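Bathroom Tips from the Usgate Open Day

Last August we went to the open day at Usgate, where Metano lets the public in to see how household jobs are taught to robots. The building dates from 1945 and parking is on the street. Sevim Ersoy met us at the door and took us through to the work area.

The people there work with hand-held grippers, one in each hand, and pick up ordinary things the way a robot arm would later have to. Two fingers and no thumb. I went expecting to look at machines and came home with notes on tidying a bathroom, so they are going on this page with the other bathroom tips. 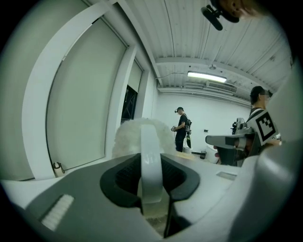
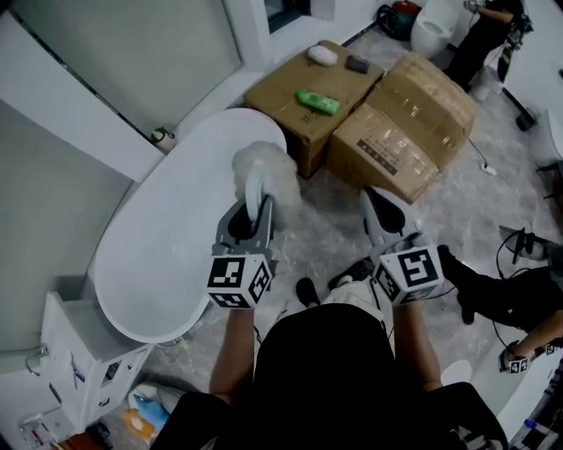
Hand-held grippers at the Usgate open day. The second photo was taken beside the bathtub.

Clear the floor first. Doğukan Türkmen told us that most of the dropped items in his sessions come from reaching around something else. Take the stool, the mat and the scale out of the room before you start on the shelves.

Put the box next to the job. If you have to turn around to reach it, move it. Evaristo Villa keeps his within one step and leaves the flaps folded all the way down - a half-open flap catches on sleeves as well as on grippers.

Lay part-used bottles flat only if the cap screws on. Flip-tops go upright in a mug or a cut-down milk carton. Wipe the neck, close it, then squeeze once over the sink to check.

Soft things go in last. Towels, bath puffs and anything fluffy will fill whatever gaps are left. Pick them up by the middle. A corner stretches and swings, and it takes the soap dish with it.

Sponges: rinse, squeeze, stand on edge to dry. Do not pack one damp with cardboard.

Label the side of a box and leave the top alone. Once boxes are stacked the top tells you nothing. Write the room first and the contents under it.

Use one hand to hold and one to place. We were allowed to try a pair of grippers on a washcloth, and I kept closing both at once. Zübeyde Ekinci had me park the left one and only move the right. I now empty the medicine cabinet that way and have not knocked anything into the sink.

Keep cords to the wall. Hair dryer, shaver, extension cord - run them along the baseboard or unplug them while you work.

Tarık Akyol said the open day drew 800 visitors over the summer session. Bring flat shoes, and eat beforehand, as there is no food on site.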